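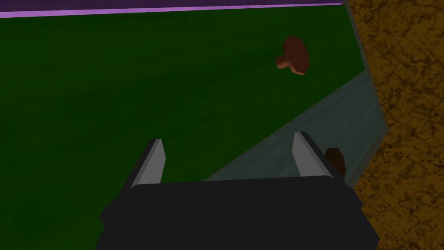
The small brown mushroom-shaped object, seen past the open fingers.

Hello and welcome to the Zurnlow picture page! I've spent since April teaching a simulated gripper to find its way round a made-up room, and Catrin Humphreys asked me to put a few views up before I lose them in a folder somewhere. My method (I call it Seston) learns from 280 practice runs, each lasting 20 seconds, and it only gets to see what the gripper sees.

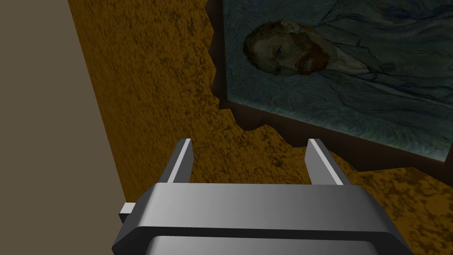 Does it know where it is in the room?
It only gets the current view and the joint angles, so it has to work that out again at every step.

I made the room fussy on purpose - plain rooms were far too easy, and my first version fell to bits as soon as I put a patterned floor in.
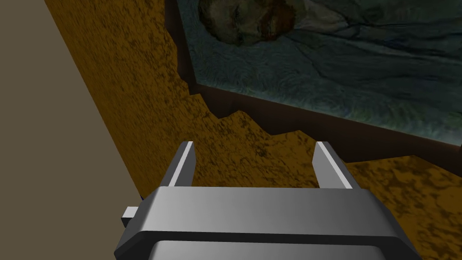

Fingers open, Van Gogh-style beard top right.

Catrin reckons the painting helps as a landmark. I'm not so sure, and I've got 13 test runs lined up without it so we can stop arguing over lunch.
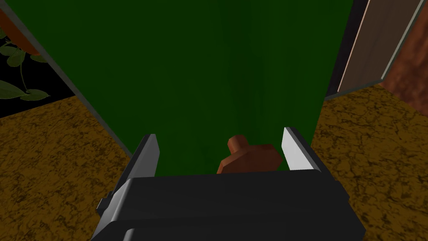 Grasping is the bit I'm fondest of, and also the bit that eats my evenings. Seston picks a new finger position 45 times a run, and I've been fiddling with how much it's allowed to change its mind between them. With the brown handle sitting nearer the right finger than the left, like this, I want a small sideways nudge before the fingers close. Next job is getting that nudge to behave with smaller handles too.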